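Issa Akl
May 24, 2023

Moved to Briltham for the quiet. Have now spent 22 minutes on hold with the water company listening to a pan flute.

The bill says we used 2,041 gallons last month. There are two of us and a fern.

Called again. The rep suggested I "check for a leak," then asked if I'd like to hear about paperless billing. I would not.

Lifted the lid on the meter box. It contains the meter, mud, and a toad with no interest in moving.

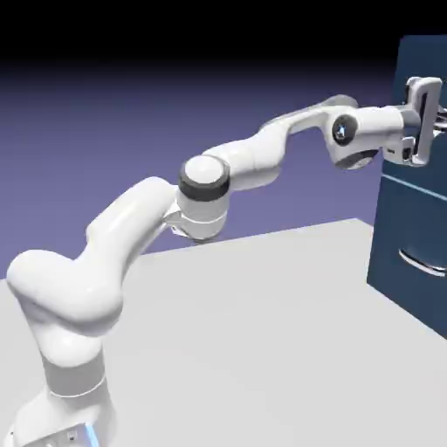 Gumaro Pacheco says to put food coloring in the toilet tank and wait 20 minutes. If the bowl changes color, it's the flapper.

The bowl is green. The bowl is so green.

New flapper at Munlow Hardware: 94 cents, plus a long talk from the man at the register about the old ones being better.

Anyway, it's in. The fern and I are going to bed.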